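Setting Up a Winter Tank for Young Tortoises

Category: Reptile Keeping > Housing Guides
4 min read 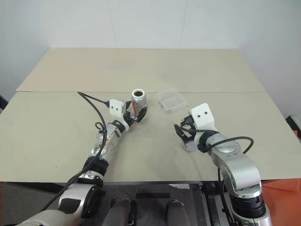

Two robot arms over a beige table.

Part 3: Moving them indoors

I'm Subira, and I've kept Hermann's tortoises for longer than I've kept most of my furniture. Parts 1 and 2 covered the outdoor pen and the autumn weigh-in, so by now you should know which of your youngsters are staying up for the winter. Mine this year is Fikus, who weighs 97 grams and has opinions.

You'll need an open-topped tortoise table, a basking lamp, a UVB tube, a thermostat for the night heater, two thermometers and a bag of topsoil with no added feed.

1. Stand the table somewhere you can reach every corner of it. Keep it off the floor if your house is draughty (mine is, dreadfully) and well away from radiators.

2. Tip in the soil and press it down with your hands until you've got a good depth all over. I pile it deeper at the cool end, where they like to dig in for the night.

3. Hang the basking lamp over one end on a proper chain and bracket. Put a flat piece of slate underneath.

CAUTION: Never hang a lamp by its own flex. I did it once, years ago, and I still go cold thinking about it!

4. Fix the UVB tube along the same end. Check the maker's leaflet for the right distance, as tubes vary a lot, and write the fitting date on the end cap in marker pen.

5. Put one thermometer on the slate and the other at the cool end. Switch everything on and leave it for a full day with no tortoise in it. You want 90°F or a touch more on the slate, and the cool end should stay a good deal lower.

6. Still too hot? Raise the lamp a link at a time and wait an hour before you read it again.

7. Add a shallow water dish they can climb out of, and a hide. Half a clay flowerpot on its side does nicely.

8. In goes the tortoise. Expect sulking. Fikus sat facing the wall for two days and then ate an entire dandelion.

Note: bathe hatchlings in shallow lukewarm water every day for the first week, then carry on most days after that. My friend Taras Levchenko does his before breakfast, but mine are hopeless until the lamp's been on a while.

Note: if a youngster stops eating for more than a few days, or you see bubbles at the nose, ring a reptile vet. Please don't wait for the weekend to pass.

Weigh weekly and jot it down. Part 4 is about going back outside, and no, a sunny afternoon in February doesn't count.

Last updated April 13, 2019

Contact Subira | © Wemow Tortoise Pages | Back to top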